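Thursday, after tea

Rain all day and the bus from Drimley was late again, so I got to the calligraphy table with my hair plastered down and my shoes squeaking. I'd been looking forward to it since Sunday though! I bought a pad of practice paper at the stationer's in Onlow, 100 sheets, and I've already ruined 19 of them on one character (the one for "forever", which has every stroke in it you could want and a few you couldn't).

Rasa Siliņa has been lending me her notes, all in pencil, with little arrows. She says I press too hard on the way down and then panic and lift off too soon. Quite true. I do the same with the piano.

What I like best is still the stuff. I could look at a brush rack all evening. It's the posts I love, all those rounded beady bits, and the curly carved ends on the crossbar that look a bit like dragons, and then the brushes hanging there by their loops. I want one for my bedroom windowsill, even though I own precisely two brushes and one of them is from the children's paint set. 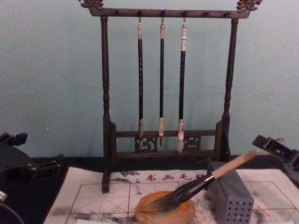
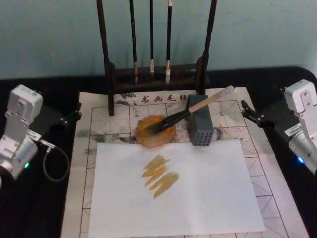 Bedtime, a bit later

Couldn't sleep, so more. I keep thinking about that felt mat with the red grid. The grey smudges on it make me feel much better about my own mess, and I do love the orange saucer sitting there on the cream. I've been practising at home on a folded tea towel, which slides about, and Mum is not pleased about the towel. Proper felt goes on the list, with the squares printed on, because my characters wander uphill if they're left to themselves.

Also on the list: a decent thin brush, something flat to hold the paper down, and a saucer (there must be an odd one at the back of the cupboard). The rack will have to wait until after Endivton, what with the train fare and the present for Auntie.

Must ring Rasa tomorrow about the notes, and find my other glove.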